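Demonstration morning at Durside: table clearing with a two-finger gripper

Nayeli Inga

Members who put their names down for the February visit were shown the Seltex handling bench at Durside, where a single arm is being taught to clear and lay a small table. The session began at 1115 with a short safety talk. Visitors stood behind the yellow line and the arm ran at reduced speed throughout.

The task sounds minor. A plate lies flat, its rim is only a few millimetres clear of the surface, and a gripper coming straight down has very little to hold. Suction would deal with a clean, dry plate, but Seltex wants one tool that can also manage cups and cutlery, so the team has stayed with two tapered fingers that close towards each other. One finger goes inside the rim and the other outside. The arm then closes, lifts a little, and tilts the plate before taking the full weight.

Control is by a learned policy trained on recorded demonstrations. An operator drives the arm by hand through a leader unit, and the joint positions are stored together with the camera images. The software, called Kos, is then trained to produce the next short run of movements from what the cameras show. There is no stored model of the plate and no fixed pick position. If the plate is moved between attempts, the arm has to find the rim again.

Two cameras are used. The overhead one gives the general layout and does most of the work during the approach. The one at the wrist matters in the last few centimetres, when the arm itself tends to block the view from above. Several members asked why the wrist lens was not of better quality. The answer was that the images are scaled down heavily before training, and a sharper lens had made no difference the team could measure. Weight and cable routing were the bigger concerns — the wrist joint is the weakest on the arm.
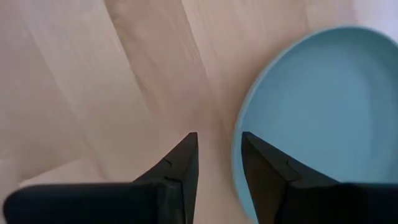
Wrist camera view: left fingertip over the table, right fingertip inside the rim of the plate.

Lining up the fingers across the rim is the step that takes most of the training effort. If the gap sits too far out, both fingers come down on wood. Too far in, and both land on the plate and push it along the table. Operators are now asked to include some poor approaches in their recordings and to correct them by hand, so that Kos has examples of recovery to learn from.

We watched 7 attempts with the plate in different places. Questions afterwards were mostly about lighting. Glare on a glazed surface still causes trouble, and the team is trying a matt blind supplied by Grellska on the window side.

Seltex will take a further group of members in the spring. Places are limited by the floor space behind the line. Closed shoes are required, and bags must be left at reception.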